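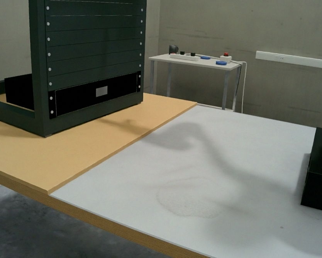 Nadja Hubmann has spent most of her working life on the acoustics of small rooms, and she begins with a correction. Clients who ask for soundproofing usually want absorption, and the two are handled by different parts of a building.

"Absorption changes what you hear inside the room," she says. "Isolation changes what the neighbor hears. Foam on a wall does a little of the first and almost none of the second. I have this conversation at the start of every job."

Her practice, Hellwig, takes on rehearsal rooms, classrooms and small offices. The project we met to discuss was Mustik, a set of music teaching rooms in a former print works. The building has concrete floors and brick outer walls, which suit a drum kit well enough. The internal partitions did not. They were single studs with one layer of board on each side, and speech could be followed from one room to the next.

Hubmann replaced them with two separate stud rows on separate base plates, with mineral wool in the cavity and two layers of board on the outer faces only. She is strict about the last point. Adding board inside the cavity divides the air space, and a smaller air space raises the resonance of the wall.

"People add a layer in the middle and expect more," she says. "At low frequencies they get less. The mass has to be on the outside and the gap has to stay whole."

The remaining weakness was air. A door with a gap under it will undo most of what the wall achieves, and the first doors delivered to Mustik had one of 15 mm. They went back. The replacements have drop seals and a compression gasket on three sides – the gasket was adjusted twice after hanging. Socket boxes were moved so that no two sat back to back, and every cable penetration was packed and sealed by hand.

Treatment inside the rooms came later and took less time. The smallest room had a strong mode at 122 Hz, audible as a boom on certain cello notes. Thin panels have little effect that far down. Hubmann specified corner absorbers 300 mm deep, made up from a dense wool product sold as Jovellow, and left most of the remaining wall area hard.

"If you cover everything in thin material, you remove the top and keep the bottom," she says. "The room gets dull and still booms. Teachers find it tiring, and students play louder to compensate."

Ventilation was the subject on which she had the most to say. A sealed room needs a supply of air, and the duct is a hole in the wall. Each room at Mustik has its own lined branch with two bends before it meets the main run, and the fan, a Rullex unit, hangs on springs in the corridor ceiling. Air speed at the grilles is kept low, which meant larger ducts than the architect had drawn. The ceiling in the corridor dropped to make space for them.

Did the architect object? "For a while," she says. "Then we stood under a small duct in another building and listened to it."

The teaching rooms open in September. Hubmann will return to repeat the measurements once the furniture is in, with the fan running and again with it switched off.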